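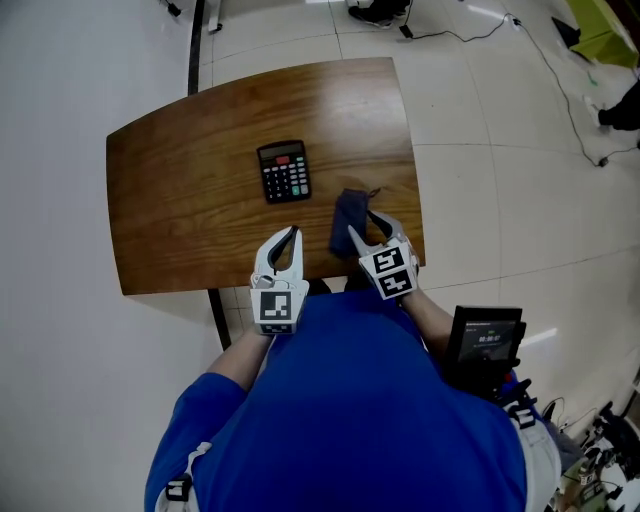 Wanda Kalinowski answers the door with a screwdriver behind one ear and tells me to mind the cables. I'd been meaning to get down to the Costham workshop since January, when she first emailed me about the hand-held grippers she's been building with Yaqin Guo, and on Saturday, July 15, 2023, I finally made it (with donuts, which helped).

The idea is easy enough to get once you've got one in each fist. You do a job with the grippers, you record it, and later on you try to get a robot arm to do the same job from the recordings. Theirs is called Niven. It's the third one they've built and the first that Wanda will admit to liking.

"The first was basically salad tongs," she says. "I'm not being modest. I bought salad tongs."

The fingers are where most of the hours went. They're white and curved, with black on the inside edges, and Yaqin drew the curve over and over before she got one that could pinch a bit of cloth as well as something hard. "Cloth is awful," she tells me, very cheerfully. "A box stays a box. You grab a cloth and it's a different shape, and then you let go and it's a different shape again!" She's on version 13 of the finger. Version 12 is holding the back window open.

Then there are the square markers, one on each gripper, black and white and a different pattern left and right. I asked if they had to be that big. "We went smaller and lost the left hand all the time," Wanda says. "You'd get a lovely recording of somebody working with only their right." So they went back up a size, and the body of the gripper got boxier to make room. Yaqin still thinks it looks clunky. I kind of love it — it's got the look of a toy you'd have fought your brother for.

What do they practice on? Whatever's lying around, mostly. A desk calculator, a dark blue cloth, things you could knock off a table without crying. Wanda likes the calculator because of the little keys. Yaqin likes it because it cost 4 dollars.

I had a go, of course. The harness goes on over your shoulders and clips at the front, and I managed to do mine up twisted. Picking up the cloth was fine. Folding it was a disaster, I kept squeezing too early and dragging the whole thing along with me. Wanda watched for a bit and said, "Slower. No, slower than that." So far they have 403 recordings they're happy with, and I don't believe mine made it in.

Money comes up, as it does. The pair of grippers came to 200 dollars in parts, leaving out everything they broke on the way. The arm is a secondhand one that Hamish Dalgleish is rewiring at his place, and he's promised it before the fall. "He's promised it before," says Yaqin, and Wanda throws a donut napkin at her.

Next on the list is a lighter handle, because after half an hour your wrists really know about it. Wanda wants to move the weight back toward the forearm. Yaqin wants to leave the handle alone and fix the cables first. They were still going at it when I left, and I'd only gotten as far as the parking lot when Wanda came out after me with my jacket.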